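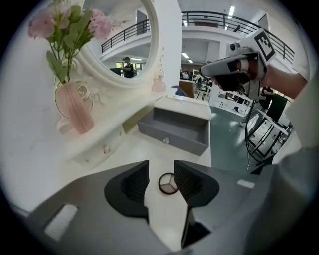
Coiffeuse blanche à miroir ovale, cadre festonné à décor floral en relief.

Coiffeuse Civar de Mimard : test après deux mois

Vendue 300 euros, la Civar se place au-dessus de la Vida (225 euros), que nous avions testée en janvier. Le fabricant justifie l'écart par la fixation du miroir et par la finition. Le premier argument tient, le second moins.

Montage
La notice annonce une heure ; il en a fallu 2. Les perçages sont justes, sauf ceux de la traverse arrière, décalés d'un bon millimètre. Les vis excentriques fournies prennent du jeu si on les serre avant la pose du fond — l'ordre des étapes 6 et 7 est à inverser. Prévoir un tournevis long, la clé livrée étant inutilisable sous le plateau.

Stabilité
Le miroir est repris par deux équerres en acier. Aucune vibration à l'ouverture des tiroirs, alors que celui de la Vida oscillait nettement. Avec le miroir, l'ensemble mesure environ 155 cm de haut. La fixation murale est fournie, sans cheville.

Finition
La laque résiste bien à l'acétone diluée et au démaquillant biphasé. Elle marque en revanche sous un fer à lisser posé sans protection. Les reliefs retiennent la poudre : un pinceau sec convient mieux qu'un chiffon humide.

Tiroirs
Coulisses à galets, sans amortisseur ni butée de fin de course. À ce prix, Ovuvau propose des coulisses à billes.

Verdict
Structure sérieuse, quincaillerie en retrait. Achat défendable pour qui tient au style et accepte de remplacer les coulisses — compter une trentaine d'euros la paire.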